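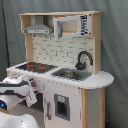

From: Dace Jaunzems
To: Gurnanham League list
Date: Thursday, March 8, 2007
Subject: Re: [league] Under-15 girls, semi-final and the Flalitz replay

Kaja Kļaviņa wrote:

> Does anyone have the full score from the Flalitz game? Our
> coach has 63-58 and the league page has 61-58. It matters
> for us because we are level with Delatis on wins and it may
> go down to points scored. Also, is the semi-final still at
> the Espiritu hall, and is it one leg or two?

Kaja,

The score was **63-58**. I kept the sheet myself at the table that night and I have it in front of me. The two points missing from the web page are the free throws at the end of the third quarter, which were put in the foul column by mistake. I have written to the fixtures secretary and asked for it to be put right before the weekend.

It does change the order. With those two points you are on 136 for the two games against the top half, and Delatis are on 132. That puts you third and them fourth, so as things stand you play Flalitz again and they get Gurnanham. I would wait for the corrected table before telling the parents.

On the semi-finals:

- One leg only. The two-leg plan was dropped in August when we lost the Sunday bookings.
- Yes, still at the Espiritu hall. Use the side entrance, as the front car park is being resurfaced.
- Warm-up is 20 minutes and the clock starts whether or not both teams are on court.
- 5 fouls and you are out, same as the league games. Somebody asked me if it was 4 in the knockout rounds. It isn't.

Please bring both sets of shirts. Flalitz have changed to dark green this season and it was hard to tell the teams apart from the table last time, particularly at the far end. If there is a clash the lower placed team changes, so that would be you if the table stays as it was, and them if it doesn't.

I still need a second scorer. I can do one game but not both, and the Delatis one starts before the first is likely to finish. If anyone on the list has done the table course and is free, write to me directly and leave the list out of it.

Dace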